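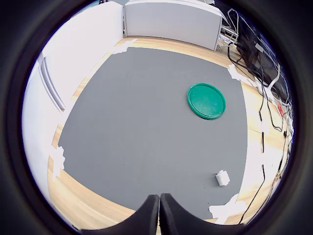 Two winters in a Raltia kitchen

The owner of the Henao soup counter never planned to sell lunch. "I had a stall at the December market and people kept asking where I was the rest of the year," she says.

She now sells 700 bowls a week – most of them lentil. The rent went up after the first winter, and she thought about moving to Cesis.

"My two cooks live here," she says. "I raised the price of the bread and stayed." She plans to open on Sundays in spring.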